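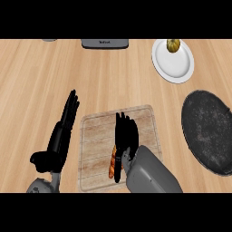
Teleoperated demos in a simulator are being sold as teaching, and I'm not convinced. Grovside want us to record ours this way before anyone touches the real arms. Look at the right hand: the black fingers are bunched over the bread or sausage or whatever it is on the board, and you can hardly see the food for them. The person driving it feels nothing. What exactly is the robot meant to learn about grip from that?
marrowfat, 25 February 2018

Re: sim demos
Depends what you want out of it. If it's reach and rough hand pose, sim is fine and you don't break anything. We did 304 episodes on Cartwright in the time it took the other lot to get their gloves calibrated.
pulleyblock

Re: sim demos
304 episodes of what, though? How many did you keep?
marrowfat

Re: sim demos
155. The rest were operator fumbles, mostly the thumb. I don't see that as a scandal, you throw away real ones too.
pulleyblock

Re: sim demos
So half in the bin, near enough, and the half you kept is people who got good at the simulator. I'd sooner stand next to the arm and move it by hand. You can feel when it's pushing too hard.
tin_kettle

Re: sim demos
Good luck moving two arms and every finger by hand, tin_kettle. It works for a gripper with two jaws. I tried it on the Bonora hand in June and needed a second person just for the fingers, and then our own arms were in all the camera footage.
oddsocket

Re: sim demos
Fair point on the fingers. I still wouldn't trust contact forces from a headset.
tin_kettle

Re: sim demos
My other gripe is the left hand. It's held up flat off to the side of the board, touching nothing. Do you trim that out, or does the policy learn to stick one hand in the air? The Rerer notes say to leave idle arms in.
marrowfat

Re: sim demos
Leave it in. If you mask it you get jumps when the arm is needed again. We tried both.
pulleyblock

Re: sim demos
We masked ours and had no jumps. Different controller, mind.
oddsocket

Re: sim demos
Right. I'll record 7 on the real arms and 7 in sim, same task, and post both sets of logs.
marrowfat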